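Kollanier Play Market: Set-Up Guide
Section 3. Fruit and basket

Clear a flat surface before you start. Have the basket and the bag of play fruit within reach.

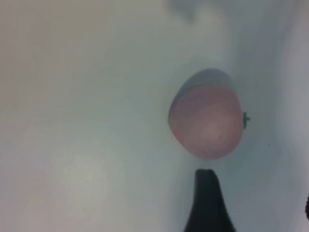
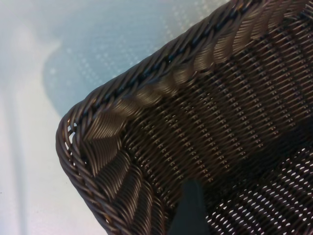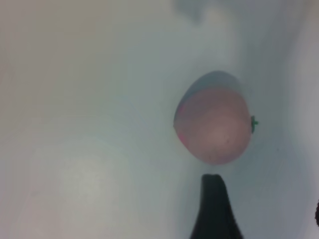

3.1 Setting out the fruit. Work through the bag one piece at a time and check each piece before it goes into the basket. Start with the round pink one. Turn it on its side so that the green stem points to the right, and look over the skin and the base of the stem. Tiny dark specks on the skin are harmless. Set aside any piece with a split or a loose stem.

3.2 Preparing the basket.
1. Run a dry cloth along the braided rim and into the corners.
2. Feel the inner weave for broken strands. Trim any loose end flush.
3. Line the bottom with the Gollen mat, smooth side up.

3.3 Filling.
1. Put the largest pieces in first.
2. Stop at 12 pieces. Store the rest in the bag.

Note: Wash the fruit by hand in lukewarm water. Do not use the dishwasher.

CAUTION: Do not lift a full basket by the rim. Support it from underneath with both hands.

For replacement fruit, see Section 6.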